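Disc games

Disc games are tabletop games in which small, flat, round pieces are slid, flicked or placed by hand. The pieces are usually called discs, counters or men, depending on the game. Most are played by two people, or by 4 in pairs.

History

Flicking games were common in inns and church halls by the late nineteenth century. In the Clisden district, players used turned hardwood discs on a dining table, with a chalk line as the only marking. The Luseden rules, first printed as a folded card of 14 clauses, set the order of play and the penalty for a disc leaving the table. A later edition added a scoring table - many clubs still ignore it.

Equipment

Discs may be wood, bone, metal or plastic. Colour is used to tell sides apart, and a raised rim makes a piece easier to pick up or stack. Cloth slows a sliding disc and softens the noise, while a bare board gives a longer run. Home players often make do with whatever surface is at hand.

Orange discs, one on a white board and one on black cloth. 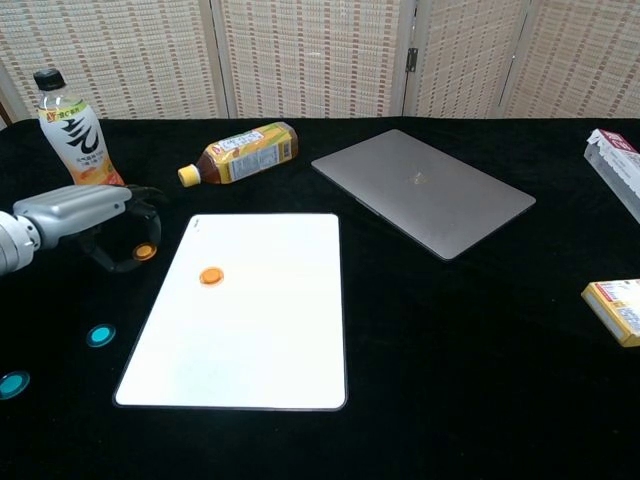 Scoring

In the Luseden game a disc scores only when it lies wholly inside the line. Play ends at 90 points. The Clisden game has no fixed total, and the side that is ahead after 14 rounds wins.

See also

Counter (board games)
Shove ha'penny
Table games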